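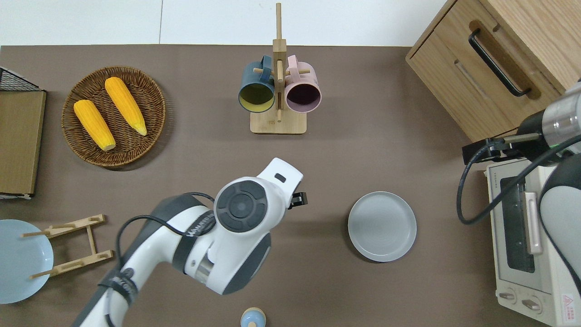
2024-12-18, Marar bench notes. The Kastlow claim is that conditioning on the last successful grasp makes the plate policy robust to clutter. I don't believe it yet. Their clutter and ours aren't the same thing: we have a mug tree with two mugs on it and a basket with two ears of corn, and every one of those is well clear of the gray plate. A policy could ignore the lot and still score well.

Numbers so far, from 190 rollouts: 26 failures with conditioning off, and I haven't split them by start pose. Until I do, the comparison on the Stitadum slides means very little.
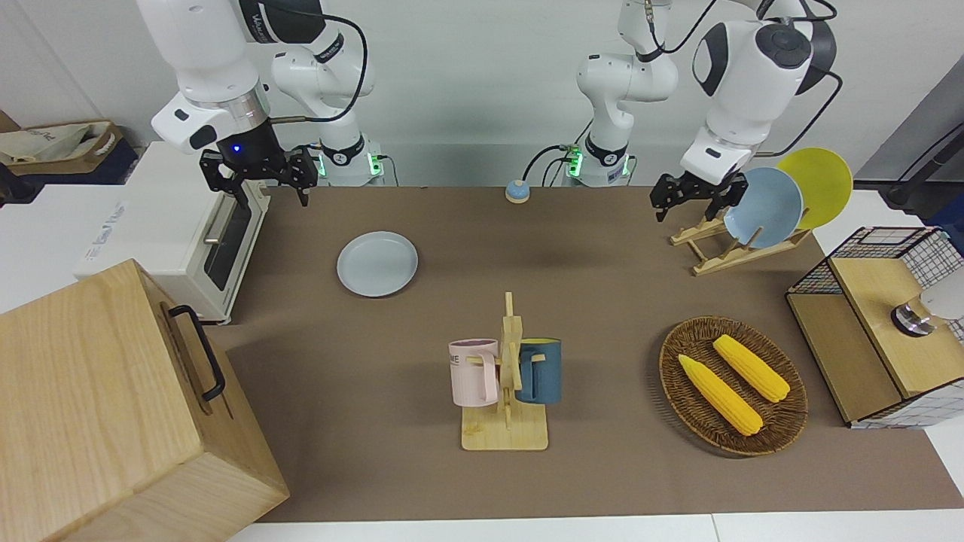
The other thing that bothers me is the reset. We put the plate back by hand, by eye, and whoever does it gets tidier as the afternoon goes on. If the "on" runs all come after the "off" runs then we're measuring our own neatness. Interleave them – blocks of 2, order drawn beforehand.
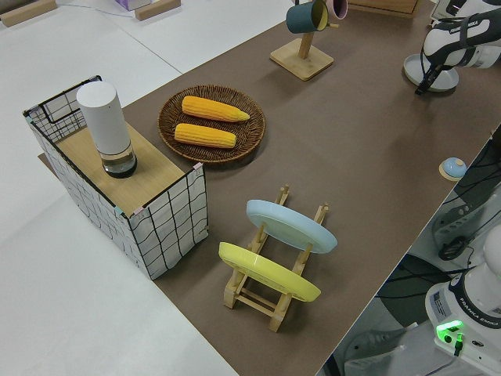 Page last changed: 2024-12-18 (rev. 2)

Asked Bravari for their raw logs back in March and got a summary table. No start poses, no per-arm breakdown. Can't reproduce a mean.

To do before anyone quotes a result:
- 40 rollouts per condition, interleaved
- mug tree and basket moved close enough to be in the way
- score a rim grasp and a completed lift separately
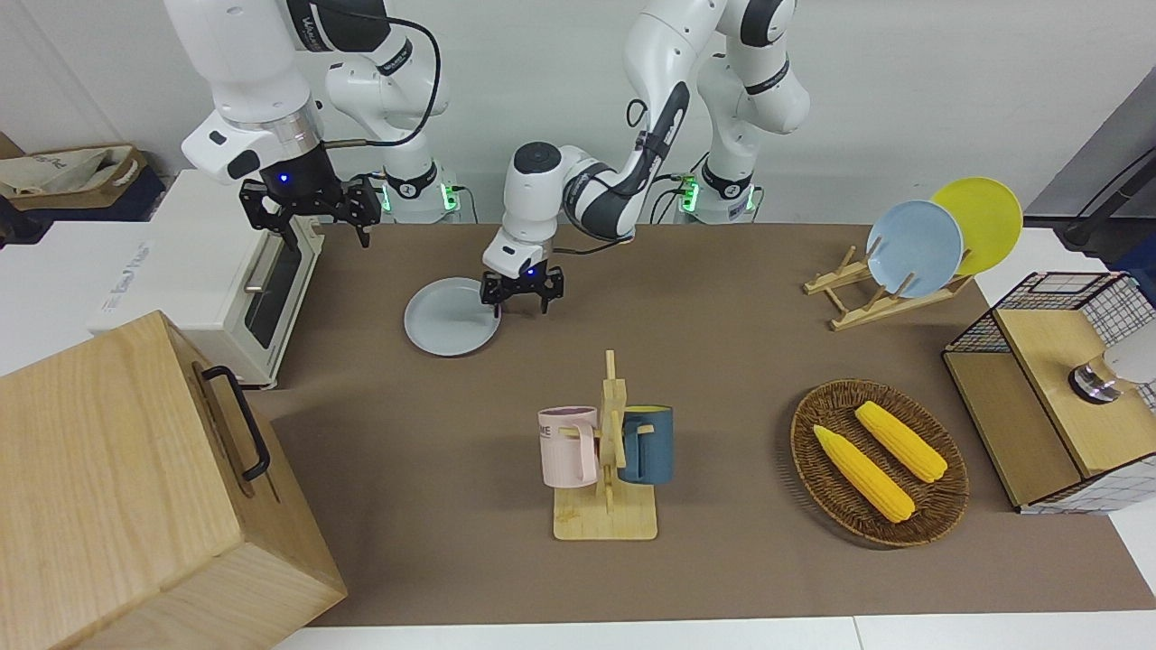 That last point matters most to me. At present a closed gripper on the rim gets a pass, and I suspect a fair share of the gain is sitting there. If it survives the split I'll change my mind. Left arm gains unchanged, don't touch them.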